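Butcher-Block Tops: Questions We Get at Texier

Answers by Karthik Kodikara, workshop desk, Sumemville
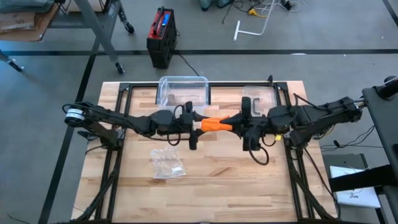 Most questions that reach me start with oil, and most of the oil advice going around is sold by people who sell oil. A wood worktop made of glued strips needs a thin coat when it looks dull, wiped off well. The strips will never match. A staggered mix of light and medium tones, like the one in the photo, is how these tops look, and I'd be wary of any stain that promises to even it out.

Do I need the 4-coat starter kit?
I doubt it. Two thin coats have done fine on our own benches.

Can I leave plastic tubs and bags on the top?
Clear tubs are fine if the bottoms are dry. A plastic bag left lying flat can trap water against the wood, so pick it up at night.

Is a metal frame better than wooden legs?
It's easier to level. Whether it's worth the extra $262 depends on your floor. Ours was so uneven that I paid it, grumbling.

What about "lifetime" sealers?
Whose lifetime? Wiroj Rojanasak tried one on a Brinora top in April and was sanding it back by summer. I haven't seen one I'd recommend.

How do I get rid of a dark ring?
Sand lightly with the grain, then oil the spot. Deep rings may stay – some of mine have.

Do you sell replacement strips?
No. We can resurface a whole top for $78 if you bring it in.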